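To: Workshop Equipment list
From: Juwita Majimbun
Date: Sep 6, 2026
Subject: Re: Second bench – what do we really need to buy?

Hello everyone, and thank you for all the kind replies to my last message. I have finally sat down with a pot of tea and the quotes, so please forgive the length of this one. Before the sums, a look at the dish rack job on the bench we already have, for those of you at the Jodbridge site who have only heard us talk about it.
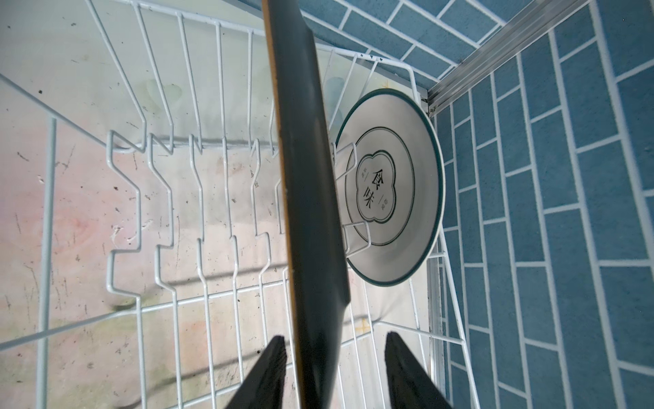
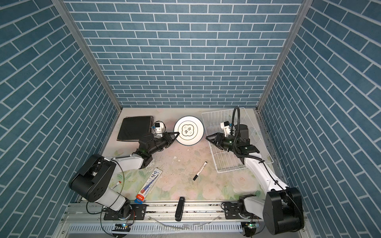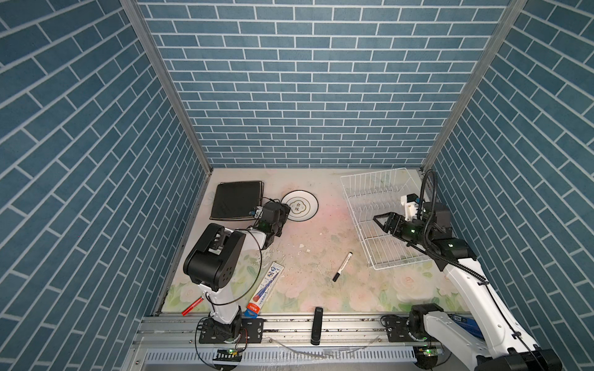

Now, to the question that came in from Jodbridge, which I'll quote so that newer members can follow along:

> We have been told we can put in for one large item before April.
> Could we get by with a single arm to begin with and add the second
> the year after? The Nwosu quote for a pair made our finance office
> go rather pale. Also, is the tiled-pattern lining worth having or
> would plain board do?

I do see the appeal of starting with one arm, and if your work is all picking up and putting down then please go ahead with my blessing. For plates and racks I would hold out for the pair, even if it means waiting. We split our own order between two budget years and I regretted it – the second delivery charge was 300 on its own, and then we lost a good while lining everything up again on the rail. If you must split it, buy the full length of rail at the start and leave the right-hand end bare.

As for the figures, Nwosu came in at 3000 for the frame, rail, mounting plates and lining, and Brirholm at 2849 for what looks on paper to be the same thing. It isn't quite! Brirholm leave out the wrist camera brackets and the longer cables, and once you add those back there is very little in it. I'd lean towards Nwosu, mostly because they pick up the telephone. The arms are a separate line on both quotes, so do check that your finance office hasn't added them in twice (ours did).

On the lining, plain board would be perfectly all right. We like the brick pattern and it costs hardly anything next to the rest, but please don't let it hold up an order.

Two small things that people forget to budget for. The first is crockery and racks, and I would put down for 6 spare racks over the year, as the coating does get knocked about. The second is the floor covering, which wants replacing more often than you would think. Nistesia sell it by the roll and will cut it to size if you ask nicely.

If anyone would like my spreadsheet, write to me off the list and I'll send it over. It is a bit of a muddle, with one tab that makes sense only to me, but the totals are right – I have checked them twice. Jodbridge, could you let me know how long your bench is before I go back to Nwosu? They want the rail length in writing.

With warm wishes to all,
Juwita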